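About Zukudier

We are a small school for the skills that keep a home running. We teach bed-making, laundry, folding, mending and the packing away of a whole household's clothes when the season turns, and we have a wonderful time doing it.

Most of our lessons happen in furnished bedrooms, on proper beds, with the sort of things people have at home. 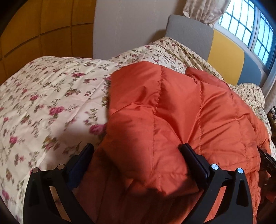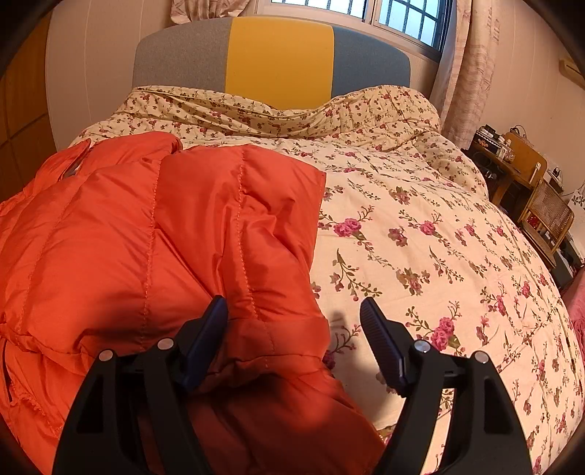 Bulky padded clothing is where our Clothes and Bedding course begins, and it is still the lesson people write to us about. Almost everyone has one puffy thing that lives on the end of the bed for half the year and on top of the wardrobe for the other half, and almost everyone folds it the way they fold a shirt, which it will not put up with! We like to start with something big and bright, such as the orange-red quilted one heaped on the rose-printed bedding, and simply let people have a go at it. Shiny fabric slides about. The sleeves of a padded jacket spring back up. Then Mebrat Tsegaye steps in and shows how the stitched lines can help you, because the padding bends easily along a seam and fights you everywhere else. Zip up, sleeves across, hood down into the neck, and then a slow roll from the hem with your forearms pressing the air out ahead of you. It takes practice, and the first roll nearly always comes undone on the way to the shelf.

How we started

Zukudier began with Erlinda Fajardo teaching her neighbours to sew on buttons and turn up hems. She had worked for years in hotel housekeeping and could make a bed faster than most of us can find the pillowcases. People came for the hems and stayed to ask about everything else — how to get a duvet into its cover without climbing in after it, what to do with a blanket that smells of the cupboard, whether you can wash a pillow. (Usually you can. Read the label, and give it far longer to dry than you think it needs.)

Those questions became our first course, and we still keep a notebook of the ones people bring in. If you ask us something we can't answer, it goes in the notebook and somebody goes off and finds out.

What we teach

Clothes and Bedding is our main course. It runs for five weeks, with eight people in each group, and covers washing, drying, folding, bed-making and seasonal storage. No experience is needed. We have had students leaving home for the first time and grandparents who wanted to know what we could possibly teach them about sheets, and they make very good partners at either end of a double one.

Dinon is our mending club. Bring whatever needs doing. Kalkidan Tufa looks after it, and she is especially good on pockets, zips and linings, the parts of a coat that go first and that many people give up on. A pocket edge that has begun to fray can often be saved with a strip of matching tape on the inside and a row of small stitches, so please don't wait until your keys are in the lining.

Dinsa is the short course for people moving house. Meron Lencho teaches it and she has strong views on labelling. Her rule is that bedding goes in last and comes out first, and that each bed's sheets, cover and pillowcases travel together inside one of the pillowcases. We have all adopted this at home.

How we teach

Everyone handles everything. We talk for a few minutes and then it is hands on fabric for the rest of the lesson. Our teachers don't mind how you do it in the end, provided you can find it again and it comes out of the cupboard fit to use. Selamawit Mamo folds fitted sheets into beautiful flat rectangles and Erlinda rolls hers into a sausage, and they have been arguing about it very happily since Selamawit joined.

We keep to ordinary equipment. You won't need special boxes or bags for any of our courses. An old cotton pillowcase makes a perfectly good storage bag for a padded jacket, and lets it breathe too. Don't leave it squashed flat for months, and shake it well when you take it out.

Coming along

Each course costs 70 for the full five weeks, including thread, tape and tea. Dinon is free to anyone who has taken a course with us, and there is no limit on how often you come back. The next Clothes and Bedding group starts in May, and places are given out in the order people ask for them.

If you would like to look round first, do! Come in during a lesson, have a cup of tea and watch the duvet covers going on. Bring a coat with you if it needs a zip looking at.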